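Quick one this time, caught Su-bin Moon between a checkout and a check-in, so the notes are rough.

She runs Weseo, five rooms over a bakery in a hill town called Tonon, and she's been hosting short stays there long enough to have opinions on towels. We talked in the kitchen. She did not sit down once.

First thing I asked was how she ended up there. "I came for a month. My cousin Si-eun had the place and wanted out. I said I'd watch it through March, just answer the phone." She stayed. Si-eun Seol now lives down on the coast and sends, by Su-bin's account, a lot of advice.

The house had three bedrooms then, one bath, a stove that lit when it felt like it. Now five rooms, each with its own shower. The garden came later. No pool. People ask about the pool.

"Every week. Is there a pool, is there a pool near, can you put in a pool. There's a lake at the bottom of the road! Walk down with a towel. Twenty minutes, and yes, it's uphill coming back, I put that in the listing."

She's fussy about the listing. Rewrites it every winter. It used to say "charming" four times and she took them all out after a guest from Ohio read it back to her at breakfast. What it says now: steep stairs, church bells at seven, bread smell from four in the morning. Bookings went up, she says, and complaints about the bells stopped.

What about ratings? She pulled a face.

"I read them all. I shouldn't. Somebody gave us three stars for the weather." Another took off a star becuase the bakery was shut for the owner's daughter's wedding. She answers every one, short, same day if she can. "Thank you, sorry about the rain."

Money. I asked, she answered, which doesn't always happen. Last year she spent 3,000 on the roof, and that was one corner of it. The laundry goes out now, to a woman named Guadalupe Cuevas who has the big machines behind the gas station. Before that Su-bin did the sheets herself, and ironed them. "Never again. Guadalupe folds better than me anyway."

High season is 36 nights back to back if she lets it, and she doesn't let it any more. She blocks out a few days in the middle and goes to sleep.

I wanted to know who comes. Walkers, mostly. Families whose grandparents were from the valley, looking for a house number that may not be there. A choir once, the whole choir, they took every room and two of the tenors slept at the baker's. Lately more people with laptops, staying two or three weeks, which she likes fine, though they use the dining table all day and she needs it at six.

Do they cook? "Some. One man made soup every night for nine nights. Same soup. He left the pot cleaner than he found it so no complaints."

Breakfast is bread from downstairs, butter, whatever fruit, eggs if you say so the night before. She used to do a big spread. Threw half away. Cut it back and only one regular minded.

We got on to the booking sites. She's on two of them, and she has her own page, which Ye-seo Yoo built for her over a long weekend in exchange for a free stay. A third of the guests come direct now. The fee on the rest hurts. "But that's how they find you the first time. So I pay it, I grumble, I pay it."

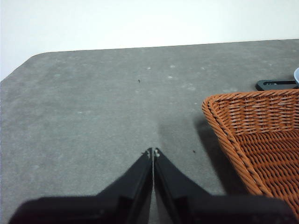 Do-yoon Pyo

Then the cleaner rang and I lost her for ten minutes. When she came back we did the advice question, for anyone thinking of buying an old place and letting rooms.

"Sleep in every bed. Every one, a full night, before anybody pays you for it. I had a room with a terrible mattress for a year and I didn't know, guests are too polite." Also: two sets of keys are not enough. And find out where the water shuts off, in daylight, before you need to.

Would she get bigger? There's a house for sale accross the square, been empty for years, and people keep telling her. No. She went and looked at it, she admits that. Nice ceilings. "Then I thought about the sheets."

The bus down to the lake stops running at the end of the season, so if you're going late, bring a car or good shoes. Room two gets the morning sun. Room four is the quiet one, ask for it when you book, she'll give it to you if it's free. Parking is on the lower street only.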